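Okay friends, a few of you asked how the equipment planning is going for our little produce packing shop, and my answer kept getting longer, so it's getting its own thread. Get a coffee!

Short version: we have money set aside for one two-armed robot to help sort mixed vegetables into baskets, and I have spent most of the winter learning that the robot itself is the easy line in the budget.

We got quotes from Clekska and from Boros. Clekska came in lower on the machine, and I was all ready to sign (I had the pen out, you know me), and then I read the page about grippers. They're priced separately. So are the spare finger sets, and so is the second year of support.

Boros puts all of that in one number, and it looks scary at first, but when I laid the two side by side over 2 years they were a lot closer than I expected. Please do this with your own quotes, even if it takes a whole evening. Mine took two.

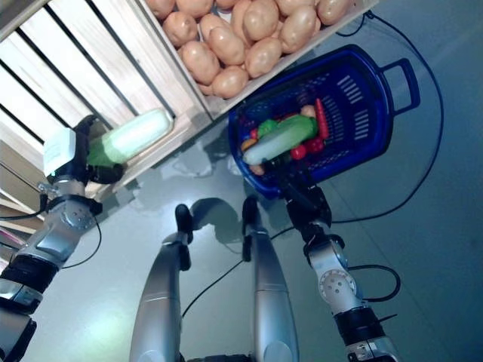

The other thing I'd budget for is handling trials, with your own vegetables and your own containers. A cucumber is long and slick, a tomato bruises if you look at it wrong, and potatoes come in every shape there is. One gripper that does all three nicely would be lovely, but I've priced us for two kinds and I sleep better.

Containers too! I nearly forgot them. If you have a mix of wooden crates and plastic baskets like we do, decide early which ones are staying. Replacing them all is a real expense, and so is teaching a machine to deal with every kind you own.

Lead times: Ginolow, who would do our installation, wants 12 weeks from deposit, plus 6 days on site. We'd like to be running well before October, when the squash arrives and everybody stops answering email, so the deposit has to go out this spring.

I'm also holding back 9 percent for surprises. A friend with a bigger shop says that's stingy and she may be right, so I'm looking for somewhere else to trim.

Still waiting on a leasing quote from Tiren. If you've leased from anybody, would you tell me how the end of the term went? That's the part I can't get a straight answer on.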